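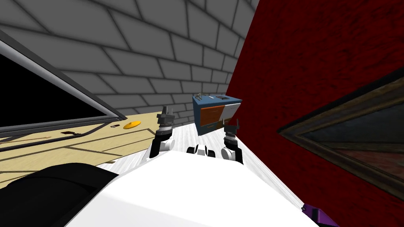
Ticket 3030: Approach rule flagged as passed, reviewer disagrees
Project: Kimaro simulation checks
Opened by: Ilgın Dönmez
Assigned to: Mutua Mwakyusa
Status: Reopened

Ilgın Dönmez, 2 November 2018
The checker gave this start pose a pass on rule 14 (clearance before contact). I don't buy it. The right gripper is nearly touching the orange side of the blue box and no grasp has been requested. What exactly did it measure?

Mutua Mwakyusa
It measures from the wrist. Wrist to box has to be 80 mm or more, and it is.

Ilgın Dönmez
Then the rule is about wrists, and the fingers can do as they please. Who signed that off?

Mutua Mwakyusa
It was carried over from the Lastitum rule set. Their gripper had short fingers. I reran with the distance taken from the fingertips and got a fail on the right arm, pass on the left.

Erasto Khaemba
Before we change anything: does rule 14 cover items lying on top of the box? There are two small ones up there and I can't find them in the collision list.

Mutua Mwakyusa
It doesn't. Loose items are under rule 3, and rule 3 is switched off in this profile. "Temporarily," says the comment, with no name or date on it.

Ilgın Dönmez
So a pass means very little. Please do not close this with "works as designed" again. I want fingertip distance in the rule text as well as the code, and rule 3 back on.

Mutua Mwakyusa
Fingertip change is in review. Rule 3 is with Erasto.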